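Ploten gripper comparison: soft items on a raised stand

August 28, 2018

We are comparing two sets of two-finger grippers on soft goods, mostly baseball caps. The Ploten fingers are the ones we have used all year. The Gornlow fingers are on loan until October. The pictures below are from the Plerkirberg lab and cover the table, the arms and the stand used as a raised pick point. 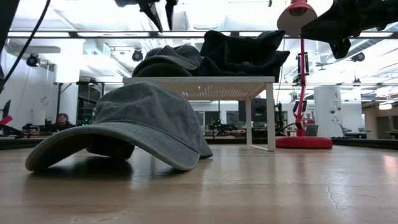

Table height. One gray cap on the wood, a darker one up on the white stand next to some black fabric, with the red lamp to the right.
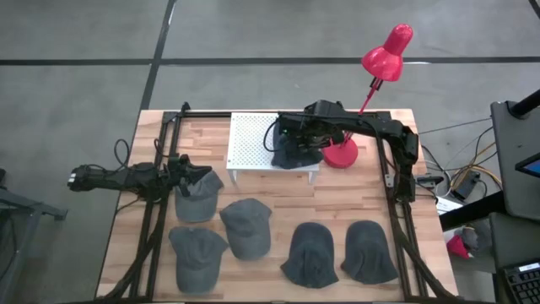

Both arms over the table. The right gripper is down on the cap on the stand — the other five caps are on the wood. 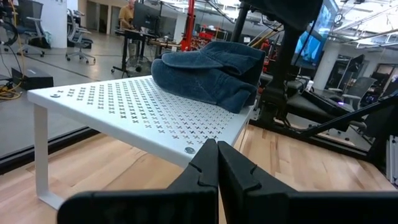
Wrist camera, with the fingertips just short of the stand's near corner and folded denim on top.

What we are logging

Each finger set gets 289 picks from the stand and the same number from the table. A pick counts if the item leaves the surface and stays in the fingers for 18 seconds. Closing force is set to 34 percent on the Abbasi controller for both sets, and we do not change it between items.

Caps that land brim up are left that way. Items that fall off the table are put back by hand and the pick is logged as a miss.

Camera notes

The wrist camera is best for the last bit of travel. For choosing which cap to go to, we use the overhead view — it shows the brims more clearly. The log stands at 1,927 entries, counting earlier tests with towels.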